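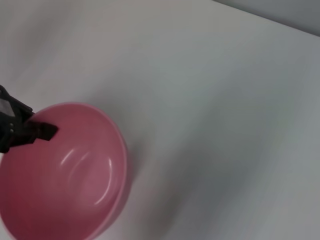
Pavent Surface Polish, the 8-ounce bottle
Reviewed 22 July 2020

I don't trust anything that promises to cut my cleaning in half, and Pavent says so twice, once on the front of the bottle and once on the leaflet. You wipe it on a table or counter, leave it alone for eight minutes, buff it off, and from then on spills are supposed to lift away with plain water. The leaflet also brings up 3,112 happy households. It doesn't say who asked them, or what they were using before.

My brother-in-law Victor Tanui swears by the stuff, but Victor also swears by magnetic bracelets. I bought one bottle with my own money and used it for six weeks on a white table that gets breakfast, homework and bike parts, sometimes all on the same day. I did one half and left the other half bare. Anyone selling this should be made to do the same.

Putting it on is easy enough. The liquid is thin and runs farther than you expect, so pour it on the cloth. The smell is somewhere between pear candy and floor wax and it hung on in my kitchen until the next morning, window open. The cloth that comes in the box left lint all over. I threw it out and used an old T-shirt.
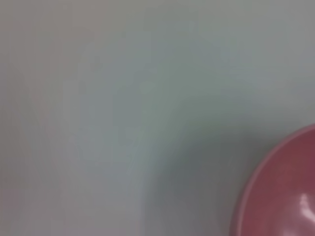 Now the shine. On the first evening the treated half did look better if you crouched down and caught it against the window. By the end of the first week I couldn't have told you which half was which without my strip of tape, and neither could Pendo next door, who guessed wrong.

Spills are a mixed story. Coffee came off the treated side with a damp cloth and no rubbing, and I'll give them that. It also came off the bare side, only slower. Tomato sauce left overnight made the same faint orange ring on both. Turmeric won, as it always does. Baking soda paste took most of it out, and I'd have used that anyway.

What bothered me more was the build-up. The leaflet wants a fresh coat every two weeks, and after the third one my half had gone a bit tacky in the corner where I'd been generous. Paper stuck to it. Getting it back to normal took dish soap, hot water and a fair amount of muttering -- so much for less cleaning.
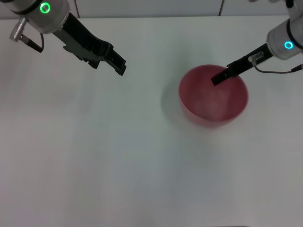 The same people make a stripper for removing old coats, sold separately. Draw your own conclusions.

If you have a dark, glossy table and you like buffing, you may get more out of it than I did. On white I can't see the point. Two stars, one of them for the coffee. The rest of the bottle is Victor's if he wants it.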